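cendivcombe-noise-log
README, last touched in April

Hourly sound level readings from the Cendivcombe side streets, plus whatever notes people scribbled down at the time. 2531 rows, one CSV, one notes file. No audio in here, we never kept any.

Questions go to Dace Sepp. Bug reports too, I guess. 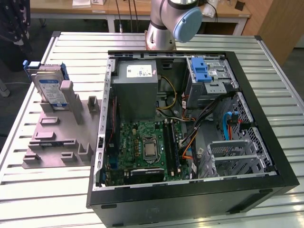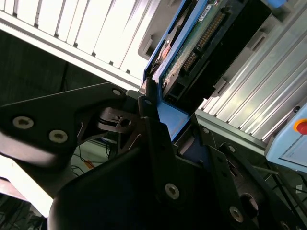 WHAT'S IN IT

readings.csv - the main thing. Columns: site, hour, level_avg, level_max, weather, note_id
notes.txt - free text, keyed by note_id. Spelling as written
sites.csv - 12 sites, street name and which side of the road. No house numbers, please don't ask

Hours are local time, 24h clock. Levels in dB(A). Blank means no reading, zero means somebody typed zero and we still have to fix it.

HOW IT WAS COLLECTED

Handheld meters on window sills, first floor or higher. Harpreet Friesen wrote the sheet everybody filled in. Read for 30 seconds at the top of the hour, write down average and max, done. Some people did nights, most didn't. So nights are thin, esp. sites 4 and 9.

Weather is whatever the person thought it was. "Grey" appears a lot. Treat as a hint.

KNOWN PROBLEMS

- site 7 moved across the street partway thru. Same id both halves, sorry
- 92 in level_max at site 2 is real, it's the church bells. Leave it in
- clock change not handled. One hour appears twice
- Bohdana's notes are in Ukrainian, translation is in brackets after. Līga Kuusk checked most of them
- duplicate rows at site 11, identical, safe to drop
- a few commas inside the weather column, quoted properly but Excel still makes a mess of it

LICENSE

CC BY. Credit "Cendivcombe noise log". If you publish a map, keep it at street level.

TODO

- fix the zeros
- split site 7 into 7a and 7b
- ask Melquiades Cárdenas for the paper sheets he still has, theres a whole stack of evening readings that never got typed in
- column descriptions in a seperate file
- levels before the bus route changed vs after, need the date from the council first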